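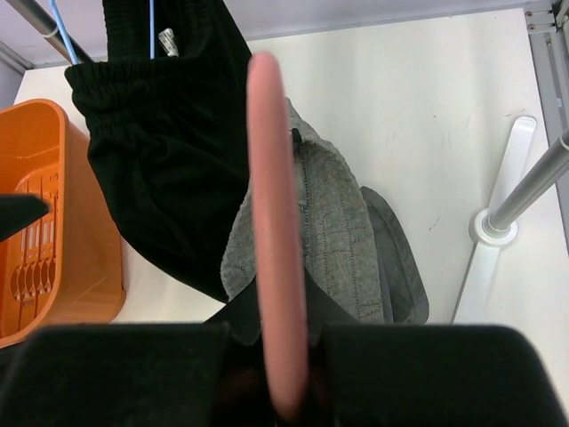

PASTMONT, June

Something pink between the fingers, black trousers and a grey zip-up behind. The white floor was clean on Monday.

Looking after Clolel: a small gallery

Clolel is our laundry cell. It has two arms, a camera at each wrist, a rail and a quantity of clothing that none of us would wear in public. Its job is to pick things up and hang them. Ours is to keep it in a fit state to do so, and that takes up rather more of the week than the hanging does.

Visitors to the Stillus pages keep asking what the upkeep looks like from close to, so this month's gallery comes from the wrists. It is a short one. We had 172 to choose from and most of them were of the ceiling.

The fingers first, as they get the worst of it. They are black, they are wide and they collect fluff like a pub carpet. Every morning before the first run Mawar Pasaribu wipes both pairs with a barely damp cloth, then goes over the inside faces with a dry one. She used to use tape to lift the lint. It worked beautifully and left glue behind, and for a day and a half Clolel could pick up anything you liked and put down nothing at all.

After the wipe comes the closing check. Shut the fingers on a strip of paper and pull. If it slides out, the grip has gone slack and the pads want changing. If it tears, somebody has been in the settings, and it is usually Yusri. We change pads every 2960 grips whether they look tired or not. The figure has been handed down from the previous cell and is written inside the cupboard door in a hand we don't recognise.

Hard plastic is what finds out a worn pad. A jumper will forgive you, being mostly friction and goodwill. Anything smooth and rounded, held by its narrow side, will swivel as soon as the arm gets up to speed, and then you have a garment pointing at the wall and a planner that thinks all is well. We keep grip force one notch higher for plastic than for cloth. Two notches higher and the plastic starts arriving in pieces.

Drawstrings have their own page in the log. They dangle, they loop over whatever is nearest and they wait. The rule from Lindiwe Le Roux is that any cord longer than a hand gets tied in a bow before it goes in the cell. The rest of us follow this rule on the days when she is in. 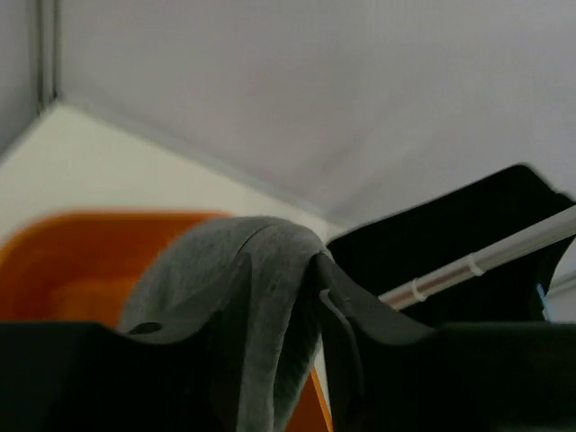

Grey cloth in the grip. Black fabric behind, and two white clips on the rod.

Soft stuff is kinder to the pads and much harder on the cameras. Once a thick fold is up between the fingers, that wrist can see the fold and whatever is lucky enough to be beside it. The other arm has to do the looking, so the two wrist views need to agree about where the rail is. They drift apart slowly, the way old friends do, and by Thursday one of them will be reaching politely for a spot some 25 millimetres to the left of it.

The cure is the pattern board. Nighat Bhutto clamps it to the rail, sends each arm round its poses and compares the answers. It takes the length of a cup of tea if the board is flat. If the board has been left against the radiator again it takes all afternoon, and it is best to be elsewhere.

Lenses get a puff from the rubber bulb and then the soft brush. No sleeves, no shirt tails, no breathing on it and giving it a rub. There is a notice. The notice has been up since we caught the person who wrote the notice.

Cables next. Each wrist camera's lead runs back along the arm and is held with loops of hook-and-loop tape, five to a side, with enough slack for the wrist to turn all the way over. Check them with the arm at full twist. Checking them with the arm parked tells you only that the arm is parked.

Last of all, the rail and the stand. We push the stand by hand and see whether it rocks, nip up the joints if it does, and wipe the metal down. A rail that has shifted overnight makes the whole cell look stupid, and the log fills up with complaints about software. Gizella Szénási went through three weeks of these in the spring. She rewrote one routine, apologised to it and put it back, then found a loose bolt.

Spares come from Pattinasarany in plain boxes marked "fingers", to the lasting unease of whoever is on reception.

Next gallery: the inside of the left gripper, with the cover off, provided we can find the right hex key. If you borrowed it, the cupboard is unlocked until six and we shan't ask.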